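Visits > Rope and Cordage > Trarnico open day

A morning at the Trarnico ropeworks, Zetcombe

Posted in December by Tzu-hsuan Fu

I buy a lot of rope. Mooring lines mostly, some halyards, and more shock cord than any sane person needs, and until last month I'd never seen a metre of it being made. So when Trarnico put a card in with my order saying they were opening the Zetcombe works for a morning, I wrote back the same day and asked for two places. My brother-in-law took the other one. He doesn't sail but he does like machines, and he drove, so I'm not complaining.

Parking is on the old goods yard, up a lane that looks like somebody's drive. We went past it twice. Doors opened at 9.30 and by the time we'd signed in and found the hard hats there was already a group halfway round, so we tagged on to the second lot with a woman from the splicing shop called Man. She's been there since leaving school and talks at a terrific rate, which you need in there because the braiders are LOUD. They hand out foam plugs at the door. Take them! I thought I'd manage without and lasted as far as the second row.

You start in the yarn store, and it's bigger than I'd pictured, rack after rack of polyester and polyamide on cardboard cones. The smell is a bit like new carpet. Everything gets wound down from the big cones on to bobbins for the braiders, and I could have watched the winders all morning. When a bobbin is full the thing stops, somebody swaps it and off it goes again. My brother-in-law asked what happens if a yarn snaps halfway and Man showed us the little drop lever that falls and cuts the motor. She flicked one with her finger to prove it and then had to go and apologise to the operator.

The braiding hall is what everyone comes for. If you've never seen a maypole braider going, the bobbins sit on carriers that chase each other round a track in figures of eight, half one way and half the other, and the rope creeps up out of the middle. It looks like they must crash. The small ones doing flag line were a blur and the big one at the far end, doing a 24 mm dock line for a ferry company, went round at a sort of stroll. Three-strand is made in a different building altogether, on the old laying machine, and that one was stopped for a bearing when we were there. A pity, as it's what I use most. We got to look at it with the guards off, at least.

I did ask about the difference between their two dock line ranges, because the website makes them sound identical. Idedden is the one with the longer lay and the softer hand, and it's been heat set for less time, so it stays floppy and coils nicely but will fuzz up sooner if your fairleads are rough. The standard one is stiffer to start with and wears better. I've been buying the wrong one for years, then. My fairleads are dreadful.

After that came a tea break in the canteen, with very good cheese scones, and a chance to poke about the corridor where they keep the old sample boards. There's one from the hemp days with every size labelled in copperplate, and a photo of the original ropewalk, which ran 300 metres down towards the river before it was knocked through for housing. You can still see the line of it in the gardens if you walk back into the village that way.

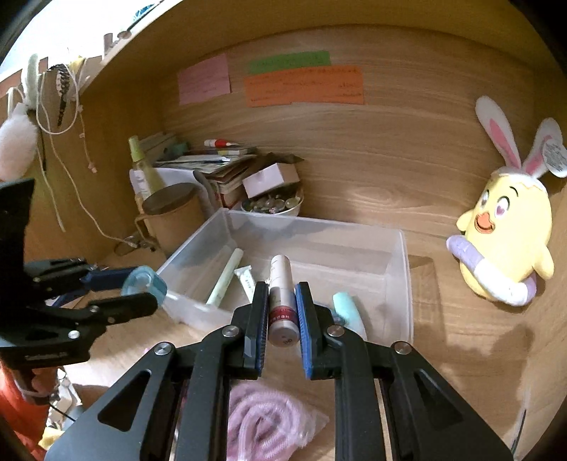 Tubes and tray in the cubby.

The test room was my favourite. It's a long low bed behind a polycarbonate screen, with a hydraulic ram at one end and a fixed pin at the other, and they pulled two bits for us. First a length of 10 mm braid with a proper eye splice in each end. Man had us all guess, in kilos, and write it on a sticky note. It went at 2790, with a bang that made the whole group jump, and it broke in the rope just where the splice tapers out. I'd guessed 709 for no reason at all and was so far off that mine got read out. Then they did the same rope with a bowline in one end, and of course it let go at the knot and at a good deal less. I've read that knots weaken rope in every book I own, but hearing it go is another matter. I've been retying a few things since with splices in mind.

Somebody asked about the safe working load figures on the labels and how they get from one number to the other. The chap running the bed said they divide the minimum break, never the average, and that how much you divide by depends on what it's for. He was quite firm that nobody should be lifting anything with mooring line, and looked at one man in particular while he said it. I think there was history.

Then the splicing shop, back on Man's own ground. Four benches, a rack of fids from knitting needle size up to something you could spear a whale with, and a wall of hooks for finished jobs waiting to go out. We each had a go at an eye in three-strand. Mine was fine until the fourth tuck, when I went under the wrong strand and had to back out, and my brother-in-law, who has never held a fid in his life, did a perfect one first time. He has it on his car keys now. I'm told I will be seeing it at Christmas.

A few things worth knowing if you're thinking of going to the next one:

Wear flat shoes with a decent sole. The floor in the winding room is slippery with finish off the yarn and they will turn you away in sandals.

There's a remnants bin by the exit, sold by weight, cash only when we went. I came away with a carrier bag of 6 and 8 mm ends for not much money, plus a nice 14 m piece of navy double braid that's going to be a new preventer. Go there before the tea break as it had been well picked over by the time the last group came out.

The stairs up to the viewing gallery are steep and there's no lift. You can see nearly as much from the floor, so you wouldn't miss out badly.

Photos are allowed everywhere apart from the coating line, where they do something to the covers that they'd like to keep to themselves. We walked past it fairly briskly.

The whole thing took just under three hours and we could have stayed longer. They ask you to book by email and the groups are small, so don't leave it. I'd like to go back when the laying machine is running again – Man said the new bearing was on order and to try in spring – and I still want to know how they get the tracer yarn to sit so straight, because I forgot to ask and it bothered me all the way home.

Next time I'll write up the halyard I've made out of the remnants, if it survives the winter.

Contact | Copyright Tzu-hsuan Fu | Back to top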